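Bottle Cell Paused After Gripper Fault

Work on the two-arm bottle cell at Lendormont was stopped for part of March after the left gripper failed to release during a routine packing run. There were no injuries. The cell is running again at reduced speed, and members who share the floor should read the notes at the end of this item before their next session.

The task is a simple one. The left arm picks up small white bottles from the tabletop and stands them in the blue tray. The right arm stays folded until the tray has been filled, then moves it to the far side of the table. The Brostex team has been using the task to test Tilano, the control software that decides when each arm may enter the shared area in the middle.
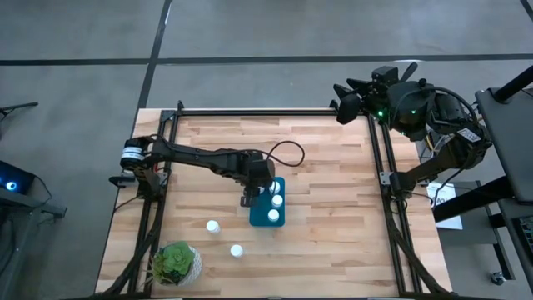 Left arm over the tray, right arm folded back toward the corner.

The fault came up in the afternoon. The left arm had placed a bottle and was told to open and lift. The software logged the gripper as open, but the fingers had kept their hold, and the arm rose with the bottle still between them. Tilano took the lift as the end of the cycle and cleared the right arm to come in. The two forearms touched above the tray. The right arm stopped itself on its current limit. The left arm did not, and it kept pushing until the operator hit the stop button.

Damage was minor. One finger pad on the left gripper was torn, and a cable tie on the forearm had snapped. The tray was cracked at one corner and has been replaced. The right arm was checked joint by joint and put back without any new parts.

It took us two days to find the cause. We first suspected the gripper motor, because it had been warm at the end of long runs. The motor tested fine. The trouble was in the signal line that reports finger position. It runs along the forearm in a loose loop, and at full reach the loop pulled on the connector enough to break contact for a moment. When the signal dropped out, Tilano held on to the last value it had been sent. That value was the commanded position, so the record said "open" while the fingers were shut.

We went back through the logs for the previous 700 cycles and found the same dropout in 4 of them. In each of those the fingers had opened normally, so the missing reading made no difference and no alarm was raised. This is the part that bothers us most. The warning signs were in the files and we had no check that looked for them.

Three changes have been made. The signal line has a longer loop and a clamp on each side of the connector. A missing position reading now counts as a fault and holds both arms where they are. The left arm has been given the same current limit as the right, which it should have had from the start. The limit had been raised for a heavier gripper last fall and was never set back.

After the repair we ran the left arm alone for a full shift with the right arm powered and parked. The wrist view below was recorded with the tabletop and the floor behind it in sight, and we now save that view along with the position log so the two can be compared after any stop. 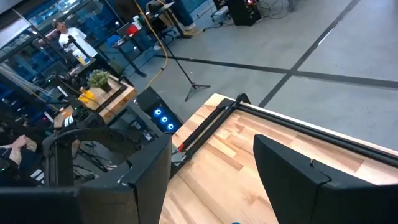
Quezada wrote in to ask why the right arm was allowed to move on a software reading alone, and said that a shared area ought to have a separate interlock that does not pass through the controller at all.

We agree with that. A hardware interlock has been ordered and will be fitted between the two arm supplies. Until it is in, both arms will run at 30 percent speed, and they will not be cleared to work in the shared area during the same cycle. The tray is moved by hand for now, with power to both arms off.

Notes for anyone using the floor:

Keep hands and sleeves outside the black rails whenever either arm is powered, including when it is parked.

Stay 5 feet back from the table during a run unless you are the operator.

Do not reset a stop yourself. Call the operator, even if the cause looks obvious.

Leave the cables along the rails where they are. If one is in your way, ask for it to be moved.

Report any gripper that is slow to open, however briefly. Write down the time of day so it can be matched to the log.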